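Residents are reminded that the hot water supply to Oscombe Court will be reduced to its winter setting from 20 December 2022, and that the advice in this issue on kettles, taps and shower heads applies to all 77 flats. Questions may be put in writing to Evangelia Christodoulou at the estate office.

Removing limescale from a kettle

Fill the kettle halfway with equal parts of white vinegar and water. Bring it to the boil, switch it off at the wall and leave it to stand for an hour. Pour the liquid away and wipe the inside with a soft cloth. Boil and discard two full kettles of fresh water before making tea. Citric acid may be used in place of vinegar and leaves less of a smell; two level tablespoons to a litre of water is sufficient. Kettles with a gold-coloured element should not be treated with vinegar.

Metal scourers must not be used on the element or on the inside wall. Filters at the spout generally lift out and can be soaked separately in a cup.

Taps and shower heads

Scale around the base of a tap is best softened before any attempt is made to scrape it. Soak a strip of old towel in vinegar, wrap it closely around the affected part and hold it in place with a rubber band. Half an hour is normally enough for chrome. Plated finishes in brass or gold, and any tap with a coloured coating, should be cleaned with washing-up liquid and warm water only.

A shower head that sprays unevenly should be unscrewed by hand. If a wrench is needed, wrap the nut in a cloth first. Leave the head face down in a bowl of warm water and vinegar, then clear the holes with a wooden cocktail stick. Renew the rubber washer if it has hardened. Washers of the correct size are kept at the estate office at no charge. 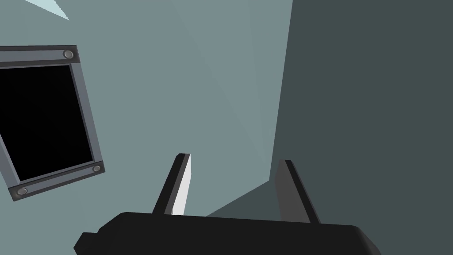

Bulletin 120, page 4

Stone, marble and enamel

Vinegar, lemon juice and descaling powders will mark marble and limestone permanently, and may dull older enamel baths. Residents in the Mukwood wing, where the original bathroom sills remain, are asked to take particular care when rinsing a shower head over the sill. Any splash should be wiped up at once with plenty of clean water.

For daily cleaning of stone, use a damp cloth and a few drops of mild soap, then dry with a second cloth. Water left to dry by itself is the usual cause of white rings.

Products not to be combined

Bleach must never be mixed with vinegar or with any descaler. The fumes are harmful, even with a window open. Where bleach has been used in a lavatory, flush twice and wait until the following day before applying anything for scale. Store the two on separate shelves, out of the reach of children, and keep all products in the bottles in which they were sold.

Washing machines and dishwashers

Run the washing machine empty on its hottest programme once every two months, with citric acid in the drum and nothing in the drawer. The drawer itself should be taken out and rinsed under the tap. Dishwasher salt should be topped up when the indicator shows, and any spilt grains rinsed away before the next load.

Christos Kyriakidis will repeat his short demonstration on changing tap washers in February. Places should be reserved at the office.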